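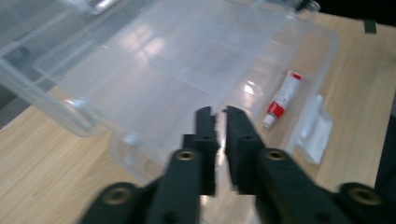
Indoor Damp and Ventilation Study, Awan Estate, Bovholm
Progress report to the Arero Housing Fund
Submitted February 1, 2021

1. Status

The study is on budget and one month behind the programme agreed in the grant letter. The delay comes from the fan installation stage, which was paused twice while access rules for occupied homes were being revised. Monitoring did not stop during either pause. We ask the Fund to note the revised end date in section 6. No extra money is requested.

2. Work completed

Recruitment is closed. The study has 36 homes, all of them solid-wall flats let by the same landlord. Two households that had signed up moved away before any equipment was fitted, and their places were taken from the reserve list. The replacement flats are on the same stair and have the same layout, so the spread of floor levels is as planned.

Each home has a Jonden logger in the main bedroom and a second one in the living room. The loggers record air temperature and relative humidity every ten minutes. They are fixed to an internal wall at shoulder height, away from radiators, windows and direct sun. Where the only free internal wall backed on to a bathroom we used a bookcase or a wardrobe side instead, and this is marked in the site register.

New extract fans have been fitted in the kitchens and bathrooms of 21 homes. The remaining homes keep their existing fans for now and serve as the comparison group. They will be offered the same fans at the end of the study, as set out in the tenant agreement.

3. Logger checks

All loggers were checked against a reference instrument before installation. Most read slightly high on humidity. The error was stable across the range tested, and a fixed correction is applied to each unit at the processing stage. Raw values are kept in a separate folder and are not altered.

Three units drifted further than the limit we had set and were returned to the supplier. Battery life has been shorter than the data sheet suggests, mainly in the colder bedrooms. We now change batteries at every second visit.
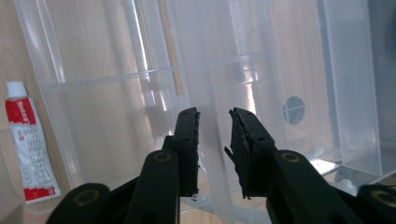 Downloads are made by hand. The original proposal included a wireless link from each stair to the landlord's office, but the signal through the floors was poor and the test on the lower levels lost too many readings to be useful. Hand collection takes longer and means that a failed unit may go unseen until the next visit. Against this, the complete record is recovered when a unit is working, with no gaps to fill.

4. Early results

These figures cover the first part of the heating season only and should not be quoted outside the Fund.

Before the fans were fitted, bedrooms in both groups spent long periods each night above 70 per cent relative humidity. Since fitting, the time above that level has fallen in the homes with new fans. It has fallen a little in the comparison homes too, in line with drier weather outdoors, and the two effects have not yet been separated.

Temperature matters as much as moisture in several flats. Bedrooms on the north side often settle at about 16 degrees overnight, and in these rooms the humidity stays high even where the fan is used regularly. The surface readings taken at window reveals and outside corners point the same way. More extraction alone is unlikely to clear the mould in those positions.

Fan use varies widely between households. Some tenants leave the trickle setting on all day as advised. Others switch the fan off at the isolator, and the reason given most often is noise at night. The installer has been asked to look at the mountings in the bathrooms, where the duct run is short and the ceiling is hollow.

5. Problems and risks

Access remains the main risk. Visits are limited to a single person for a short time, and any household may refuse one without leaving the study. Missed visits have so far caused delay but no loss of data.

Meter readings have been supplied for most homes. The landlord's records for the top-floor flats use an older numbering and have to be matched by address before heating cost can be compared.

6. Next steps

Monitoring will run to the end of May, one month later than first planned, to give both groups a full spell of cold weather with the fans in place. Interviews on fan use will be held by telephone. The draft technical report will follow once the humidity corrections have been checked again on the returned loggers.

The spending table and the updated site register are sent separately.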